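**Thread: Skindis "learning kitchen", $229. Has anyone seen the learning?**

**plumduff**

My sister-in-law wants the whole family to chip in on the big Skindis set for my nephew, who is turning 3 in July. I looked it up. It's $229 before you add any food. The page says it "builds early math, vocabulary and healthy choices." I read down to the bottom looking for where they got that and found a photo of a kid in an apron.

I've got nothing against pretend cooking. We had a cardboard box with burners drawn on it and I made soup out of gravel for an entire summer. What bugs me is the claim. If a toy teaches healthy choices, somebody should be able to tell me how they checked. Did the kids eat more carrots? For how long? Compared with kids who had what, the gravel?

I wrote to Skindis and got back a very friendly message with a discount code in it.

So before I hand over money, what did your kids get out of the pans and plates and plastic fruit that they wouldn't have gotten from your own kitchen drawer?
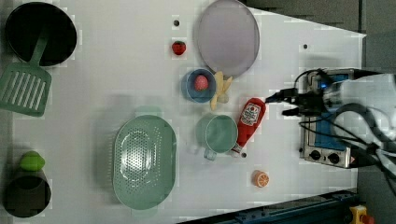 **Pirmin Sutter**

Mine got a lot out of it, and I think you're holding a toy to a standard you don't use for anything else. Do you ask for a study before you buy a ball? She talked more at that pretend stove than anywhere else in the house. Took orders, argued with customers, ran out of peaches and told me to come back tomorrow. Call it vocabulary or don't.

**plumduff**

Nobody is selling me a ball as early math, Pirmin. If they did I'd ask about the ball too.

And would she have talked less with one of your saucepans and a wooden spoon? You can't know, and I can't either. That's my problem with the box copy.

**halfpint_road**

Saucepan house here. Two boys, no play kitchen, and the older one took orders all day long out of a kitchen cabinet. The only real trouble was that the saucepan was never where I needed it at dinnertime. I'd pay something to fix that. I wouldn't pay 229.

**Edeltraud Baumgartner**

I taught preschool for a long time and I'll split the difference, which will annoy everybody. The talk comes from other people being there. A kid with another kid, or with a grown-up who will sit down and be served a terrible lunch. Put one child alone in front of the fanciest kitchen made and you mostly get banging. We had an expensive one and a homemade one and I could never tell you which of them did more good. The homemade one did have better doors.

Also, ignore anything on a box about healthy choices. They'll feed you plastic strawberries all morning and refuse the real ones at snack. I've watched this happen with the same child, ten minutes apart.

**Pirmin Sutter**

"Somebody there to be served" is fair. I was the one being served, most of the time. So maybe I was the toy.

**cornerstove**

Does the food need to look like food? The Titine catalog makes a big deal of realistic colors and "true-to-life shapes," and then half of it is round. I've had a pink round thing in our bin for years. It's been a peach, a radish, an onion and a baby. Mine never cared what it was supposed to be.

**plumduff**

That's the other line I don't buy. If realistic is better for them, why is blank wooden stuff always sold as better for them too, at a higher price? Both can't be the winner. I'd guess whichever one they have in stock is the one the experts recommend that month.

**halfpint_road**

Lanz had both on the same shelf last time I was in, with the same little "developmental" sticker.

**Edeltraud Baumgartner**

They can both be fine! A strawberry that looks like a strawberry is handy with the little ones who are just learning the word. The older ones would rather decide for themselves. You could get all of that from a mixed bag at a yard sale, though. 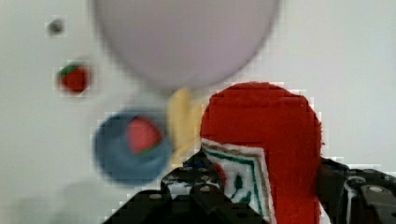
**Category: Hand-me-downs, Cleaning & Safety** *(moved from General Toys at 9:40 p.m.)*

**cornerstove**

Guess we got moved. Fine, then I'll ask the safety part. How small is too small for a kid who still puts things in his mouth? I've got a strawberry and a little red ball I'm not sure about, and the bag says 3 and up, which tells me the company has a lawyer and not much else.

**Edeltraud Baumgartner**

That one I'd take seriously, whatever you think of the rest of the label. The age mark for small parts has an actual test behind it. If you don't have one of the testing cylinders, use the cardboard tube from a toilet paper roll. If the thing fits inside, put it up high until he's older. The cylinder is narrower than the tube, so you're erring the right way.

**plumduff**

See, that's a claim with a test behind it. I'm happy to be told things when there's a test.

**cornerstove**

Ball drops right through. Strawberry too. Up on the closet shelf they go, and he's going to be furious.

**halfpint_road**

While we're here, is anyone using those toy sanitizer sprays? I wash the plastic stuff in dish soap and warm water. My neighbor says that "only moves the germs around." Moves them down the drain is what I told her.

**Pirmin Sutter**

Dish soap. Let it all dry properly, especially anything hollow. I had a squeaky pear with a hole in it that went black inside. Don't cut one open unless you want to see it.

**Edeltraud Baumgartner**

Soap for plastic. Wipe the wooden pieces and don't soak them, they swell and then the paint goes.

**plumduff**

Update on the $229. I talked the family out of it, sort of. We're borrowing bowls and pans and a tray through the club first, and if he's still cooking by fall they can buy whatever they like. My sister-in-law thinks I'm cheap. My brother thinks the discount code was pretty good.
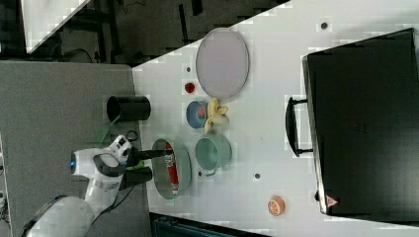

**Odovgate Toy Swap Club | Members' Board**

**Pirmin Sutter**

Borrowing is the right call. I still say you'll end up buying one.

**plumduff**

Could be. I won't be buying it for the math.

**cornerstove**

Is the green pot spoken for after you? We can wait. And please check the bottom of the bin for lids, the last family to have our bag swore it was complete and we were finding bits missing for weeks.

**Edeltraud Baumgartner**

Put your name on the sheet for the pot, there's someone ahead of you. Bring things back washed, please. Soap is fine.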